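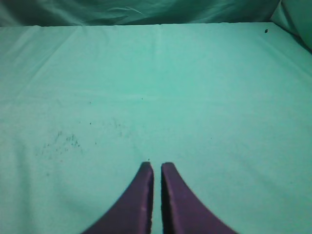 Alvarado Table Linen Set: Data Card

Version 2. Last revised 5/15/20. Maintained by Jacinto Montes for the Skendon Textile Archive.

Summary

The Alvarado Table Linen Set is a documented collection of 200 household table coverings, recorded one item at a time on a flat tabletop. It was assembled to support the study of plain cloths in everyday use: how they lie when spread, how they crease when stored, and how their colors change with repeated laundering. The set covers tablecloths, runners and small square cloths. Napkins are held separately in the Wora set and are not included here.

The card describes what the set contains, how the entries were prepared, and the limits that users should keep in mind. It replaces the card issued with version 1, which used a different color vocabulary and should no longer be cited.

Contents of the release

The release consists of an item table, a folder of photographs, and a plain text file of condition notes. The item table has one row per cloth. Photographs are grouped by item number, and the condition notes follow the same order.

Fields in the item table

item_no: The permanent number assigned when the cloth was accepted. Numbers are never reused, and withdrawn items leave a gap in the sequence.

form: One of three values: cloth, runner or square.

color_main: The dominant color, taken from the list in the next section.

color_second: A second color where one is present. Left blank for plain cloths.

length_cm and width_cm: Measured flat along two adjoining sides, hems included.

fiber: The fiber stated on the maker's label. Where no label survives, the entry reads "unstated." Fiber was not tested in any case.

hem: Hand, machine, selvage or raw.

crease: A grade from 0 (no visible crease) to 3 (sharp creases across the full width).

source: The household or firm that supplied the cloth, given as a code.

Color terms

Version 1 allowed free text in the color field, with the result that similar cloths were entered as aqua, sea green, mint, pale teal and light turquoise by different recorders. Version 2 uses a closed list. All of the terms above are now entered as "light teal" unless the cloth is clearly blue or clearly green in daylight. The earlier wording is kept in the condition notes for anyone who needs to trace it.

Light teal is the most heavily represented color in the set. Much of this comes from a single donation by Isus, a catering supplier that retired its pastel stock the previous November. Users who study color should treat the Isus items as one group. They share a dye and a laundering history, and they will outweigh the smaller household donations if the two are pooled.

Preparation of items

Each cloth was unfolded and left to rest overnight before it was recorded. It was then spread on the table by hand and smoothed from the center toward the edges. Cloths were not ironed or steamed, and no weights or clips were applied. Where a cloth was larger than the tabletop, the excess was allowed to hang freely on all sides.

Creases that remained after smoothing were graded by two recorders working separately. If the grades differed by one step, the higher grade was entered. If they differed by more, the cloth was folded, rested again and graded a second time — a step that was needed mainly for the heavier runners.

Laundering

A group of 70 cloths was laundered after the first recording and then recorded again. The wash was a cool cycle with unscented detergent, and the cloths were dried flat indoors. Both recordings carry the same item number, with the suffix A for the first and B for the second. Measurements were taken again for the B entries, and users should not assume that the A dimensions still apply.

Known limitations

The set reflects the households and firms that chose to donate, and it should not be read as a survey of table linen in general. Patterned cloths are few. Lace and openwork were declined, as the crease scale could not be applied to them with any consistency.

Pale colors are sensitive to the light in the room. The blinds were kept in the same position throughout, but daylight varied, and the same cloth may look greener in one photograph than in another. The color_main field was settled with the cloth in hand and takes precedence over any value read from a photograph.

Stains are noted only where they were visible from a standing position. Small pulls and pinholes were recorded inconsistently in the early entries, and the absence of a note in those entries should not be taken as evidence of a sound cloth.

Three items accepted for version 1 were withdrawn at the request of their donors. Their photographs have been removed and their rows deleted.

Permitted use

The set may be used for teaching, for research, and for the preparation of care guidance. Donor codes may not be matched against outside records in an attempt to identify a household. Copies should be passed on only with this card attached.

Suggested citation

Montes, Jacinto. Alvarado Table Linen Set, version 2. Skendon Textile Archive.

Corrections

Errors in measurements, color terms or hem types should be reported to the maintainer in writing, with the item number and the field concerned. Corrections are held until the next version — the item table is not altered between releases — and each accepted change is listed at the foot of the condition notes.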